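Hallier Millinery Terms: Data Card
20 November 2020
Prepared by Theda Böttcher and Nele Hagedorn

Summary

The Hallier glossary records English terms for the shapes, parts and trimmings of everyday headwear. It is intended for cataloguers in regional museums and costume stores, and supersedes the working list circulated in February.

Scope

Entries are grouped under 12 headings, including crown, brim, lining and colour. Military and ceremonial headwear is excluded. Each entry gives a preferred term, any variant spellings and a scope note. 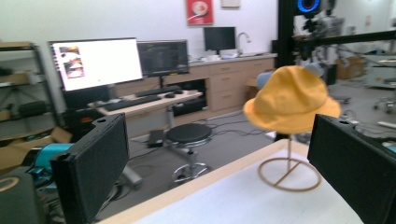

Bucket hat, mustard yellow, with rounded crown and soft brim.

Sources

Terms were drawn from the Kuhlmann trade catalogues and from labels transcribed by Sieglinde Janssen. Where the two disagree, the catalogue form is preferred and the label form is retained as a variant. "Cloche" and "bucket" are treated as separate headings; earlier lists merged them.

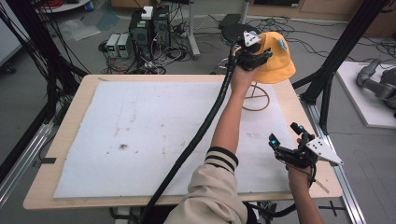
Variant spellings follow Australian usage. Regional names such as "giggle hat" are kept with a usage note and should not be entered in the title field of a catalogue record.

Known limitations

Coverage of straw plaits is incomplete. Six entries under "lining" lack a source and are marked provisional.

Licence and corrections

The glossary may be copied for non-commercial use with acknowledgement. Corrections should be addressed to Nele Hagedorn, quoting the entry number.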